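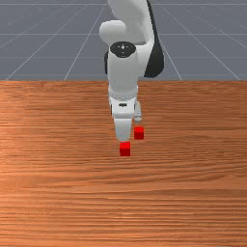

1/13
Thread on "buy it for life" kitchen stuff, and why I've stopped believing most of what gets said under that label. I've owned a lot of it. I still own some. Long one, mute me if you need to.

2/13
What set me off: a Revow ad that's been following me for weeks. "The last skillet you'll ever buy." Same company sold me the last skillet I'd ever buy four years ago. It has a wobble now and lives under the sink.

3/13
I wrote in about the lifetime warranty. Reply came back quickly, I'll give them that. "Lifetime" means the lifetime of the product line. The line was retired in February. So my pan died of natural causes, according to the paperwork.

4/13
Went and read the terms after that, like I should have in the first place. 2,565 words. "Normal household use" is excluded in one paragraph and required in another. If somebody can square those two for me I'll listen.

5/13
Estov is a bit better. Their warranty is 22 years and it's written down in plain English. But you pay shipping both ways, and for a Dutch oven that came to more than half of what I paid for it on sale. I kept the chip in the enamel.

6/13
Someone always shows up here with their grandmother's cast iron. I believe you. I have one too. But you're looking at the pans that made it. The ones that cracked went out with the trash decades ago and don't get posted.

7/13
And the reviews. Koval's chef knife has 1,548 of them on its own site and the average is close to perfect. I read the first several pages. Nearly all were written within a month of delivery. "Arrived fast, super sharp, will last forever." How would you know?

I'd like to see a review page sorted by how long the person has owned the thing. I've looked for a store that offers this. Haven't found one. Draw your own conclusions about why.

8/13
The knife is fine, by the way. It's a good knife. It was also a good knife at a third of the price when I bought the plain one from the restaurant supply place, and the dishwasher at my old job couldn't kill that one.

9/13
Then there's "repairable." Uvetti says all their coffee grinders can be repaired at home. OK. I needed the little burr carrier. Out of stock. Sign up to be notified. I signed up. I have been notified of two new colors and a travel mug.

A part you can't get isn't a spare part. I don't care how nice the exploded diagram is.

10/13
To be fair to the idea (I'm trying): buying less is good. Taking care of things is good. I oil my boards and I sharpen my own knives, badly. None of that came in the box with the expensive stuff, and all of it works on the cheap stuff.

11/13
Questions I ask now before spending real money:
Can I buy the part that breaks first, today, and what does it cost?
Who pays shipping on a claim?
Whose lifetime?
Has the company been around longer than the warranty it's offering?

That last one rules out a surprising number of them. A startup promising me decades is guessing.

12/13
Getting replies saying I just bought the wrong brands. Could be! Every brand on my list came from somebody's "right brands" post, though, and half of those had affiliate links at the bottom. Check for those before you take advice from anyone, me included. I don't have any.

Also to the person asking about nonstick: I treat it like sneakers. It wears out, I buy another mid-priced one, I don't have feelings about it. If a nonstick pan claims it'll outlive me I close the tab.

13/13
If you've had a claim paid in full on anything in your kitchen, more than five years in, with no shipping charge and no arguing, reply with what it was and what they asked you to send. Photos of the receipt welcome. I'd like to be wrong about a few of these, and I need a new kettle.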